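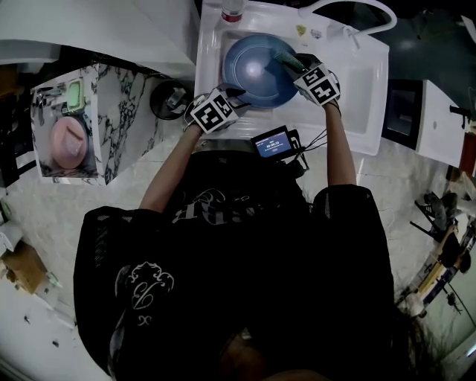

Plate tilted in the basin, sponge or brush head on the top face: washing-up practice at the Studton club sink.

Workshop > Tips > Clubs and Classes > Washing up for robot people

Posted 1/29/21

I help out with the Studton robotics club, and our project this year is teaching an arm to wash a plate. We're entering it in the household round of the Durnitz cup in August, so for weeks now we've all been doing an awful lot of washing up with marker cubes on our wrists. The cubes let us record where the hands go, the arm learns from that, and meanwhile I've picked up more about dishes than I ever did at home! A few bits worth passing on, whether you're running a class like ours or just staring at last night's pans.

Start with coloured plates. A blue plate in a white sink is easy to pick out, and that goes for people as much as for software. We began with white ones and half our early recordings were useless (you couldn't tell where the rim stopped and the basin started). At home I now keep a coloured plate for anything greasy, as the smears show up so much better.

Tilt the plate. Hold it low at one side, lean it in the basin and let the sponge hand do the travelling. Evaristo Pacheco, who teaches our Saturday-morning age group whenever we can get him, had us all try it flat first and then tilted, and the water runs off so much more nicely when it's tilted – mine used to pool in the middle and slop down my front.

Wear a glove on the holding hand. I like a thin snug one. The big baggy kind fill up with water and then you drop things, and I've a chipped bowl to prove it.

Keep to one plate in the basin at a time. I know, I know, everyone piles them up. But a clear half of the sink gives you somewhere to turn the plate over, and our recordings got much tidier once we stopped stacking. Put the waiting dishes off to the left and work across, or the other way if you're left-handed.

Have the washing-up liquid at the back of the sink and leave it there. Ours used to wander about and somebody's elbow would send it flying.

Tape your cables. This one's for the clubs. Anything running up to an arm wants a bit of slack at the elbow and a loop of soft tape above it, well away from the taps. Check the clock on your recorder before you start as well. We lost a whole afternoon to one that had reset itself, and matching up the files afterwards was miserable.

Count on needing plenty of goes. We've got 490 plates recorded and we're hoping for 3000 before the cup, which sounds mad, but the Arkanville lot managed it last time with a smaller group. Sessions of 50 are our limit. After that everyone gets sloppy and you end up teaching the arm to be sloppy too.

Change the sponge after 3 sessions, sooner if it smells. And dry the marker cubes with a soft cloth before they go back in the tin – the printed squares on ours started lifting at the corners.

If your club has a good way of doing cutlery, do tell me. Forks are beating us.

14 comments | 37 shares

Related tips
Getting limescale off a club kettle
Labelling leads so they stay labelled
Xolalpa school team: folding tea towels with two arms
What to keep in a workshop first aid box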